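Ninley Community Help > Home & Garden > Appliances

Dishwasher leaves a gritty film on everything in the top rack. Bottom rack is fine. What am I missing?
Posted by skillet_widow, September 15, 2020

I have a Greltance dishwasher that came with the house. For the first year it was a perfectly dull appliance and I never gave it a thought. Since February, everything on the top rack comes out with a fine sandy film, like the glasses spent the cycle at the beach. The bottom rack is spotless. Plates, pans, the casserole dish with lasagna welded to it, all fine.

So far I have tried:

Cleaning the filter (gross, but not gross enough to explain this)
A cup of vinegar on an empty cycle
Powder instead of pods
Pods instead of powder, after the powder did nothing
Rearranging the glasses the way my mother-in-law does it, which pleased her and changed nothing else

The manual has two pages on the child lock and a single sentence about spots on glassware, which advises me to contact my dealer. My dealer was a closing attorney. Our water is hard, but it was hard last year too. Before I pay somebody to come out and look at it, is there anything obvious left to check?

3 replies

rinsecycle_ron
86 people found this helpful

Check the upper spray arm. On most machines it hangs under the top rack and either unscrews with a big plastic nut or pops off with a quarter turn. Take it off and shake it next to your ear. If it sounds like a maraca, there's your film.

What happens is that small bits get past the filter, usually when it wasn't locked all the way down after a cleaning, and get pumped up into the arm. They're too big to leave through the holes, so they sit in there and break down a little every cycle. With half the holes plugged, the top rack gets a light misting of dirty water and no real rinse. The lower arm has bigger holes and more pressure, so it can look fine for months.

To clean it, soak the arm in warm water and white vinegar for an hour, then work each hole with a toothpick. Don't use a metal skewer. I widened two of mine that way and it has sprayed the door like a fire hose ever since. Run the faucet through the open end and turn it upside down between rinses. You'll think you're done well before you are. I got eggshell, a piece of label and what I believe was quinoa out of mine, and we had given up quinoa long before that.

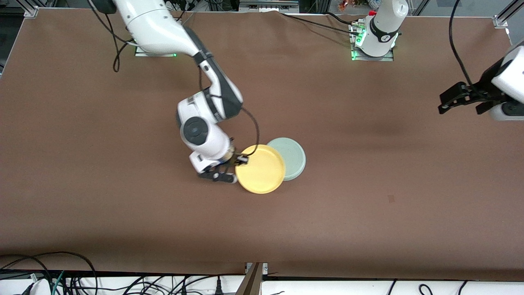
While the arm is off, look at where it connects. There's normally a feed tube running up the back wall of the tub, and the rack has to dock into it when you push it in. If your rack is adjustable and somebody has moved it up or down a notch on one side only, the connection won't seat and most of the water dribbles out the back. Push the rack all the way in and see if it sits level. Then spin the arm by hand. It should go around freely without hitting a tall glass or the handle of that one spatula everybody puts in the wrong way.

Last thing, and this one is free. Run the kitchen tap until it's hot before you start the machine. If your dishwasher is at the far end of the house from the water heater, as mine is, the first fill can be stone cold and the detergent just sits there as paste. I put a meat thermometer under my tap and got 51 degrees for the first minute. After I started running it first, the gray streaks on the mugs went away – the quinoa was a separate matter.

If all of that checks out, then I'd start thinking about the pump or the inlet valve, and that's when I'd call somebody.

bautista_street_mom

Get a Skatell. We had the same trouble with our old one and fought with it forever and then just bought a Skatell and it's so quiet I have opened it mid-cycle to see if it was on. Don't do that by the way, it was on

tepidwater

Agree with the first reply on the spray arm, but I wouldn't let the hard water off so easily. Hard water in a new machine and hard water in a machine with a year of scale in it are two different problems. Rub a glass with a little vinegar on your finger. If the film dissolves, it's mineral and you want rinse aid, plus citric acid in an empty hot cycle every month or so. If it stays put and feels like sand, it's food and you want the toothpick.

Also, see if the rinse aid cap is cracked. Mine was, and it was dumping the whole reservoir in one wash. The replacement cost me 48 dollars with shipping, for a piece of plastic the size of a bottle top. I keep the old one in a drawer out of spite.

skillet_widow (original poster)

It was a maraca. Mostly rice, some glass, and half a twist tie. The rack was also one notch lower on the left, which I have decided to blame on the previous owners. First load after the soak came out clear except for one tumbler, and the vinegar took care of that, so I've ordered rinse aid as well. Thanks, all. I'll be keeping the Greltance for now, since it's paid for.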